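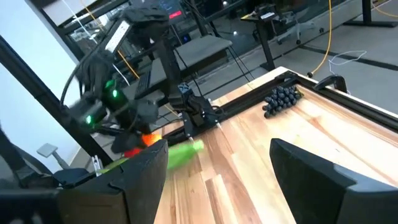 Butcher block top, grapes at the far corner

Thread: Oil or film finish on a butcher block used for produce

nwragg
Top is joined strips, mixed tones, staggered joints. It gets whole fruit and vegetables, no knife work. Currently on mineral oil, recoated in January. Grapes leave spots if they sit overnight. Considering a hardwax oil, either Urrego or Naro. Opinions on stain resistance?

kevin_arango
Hardwax. Sand to 100 first, then one grade finer, two thin coats. I have Urrego on a 1956 bench top and grape juice wipes off.

S.Pacheco
Disagree. If it's only whole produce, the finish isn't the problem, contact time is. Put the fruit in something with airflow and keep the oil.

nwragg
How do you handle the basket feet? Bare wire marked my last top.
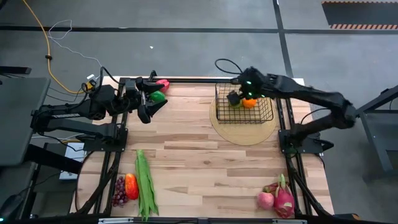
S.Pacheco
Wire basket on a round woven placemat. The mat takes the abrasion and you can shake it out. Mine is an Orkero mat, 17 inches across. Oranges and peppers go in the basket, grapes get a plate.

kevin_arango
Woven mats hold moisture against the wood. I've pulled one up and found a ring under it.

S.Pacheco
Then lift it at night. Washed fruit should be dried before it goes in anyway.

gladys_e
Check for knots before you sand. On mine the oil soaked in unevenly around a small one and it took three extra coats to even out. Also, the Naro can says 109 on the batch label and the older one was noticeably more yellow. Test on the underside.

nwragg
Will test both on the underside and post the result. Keeping the mat for now.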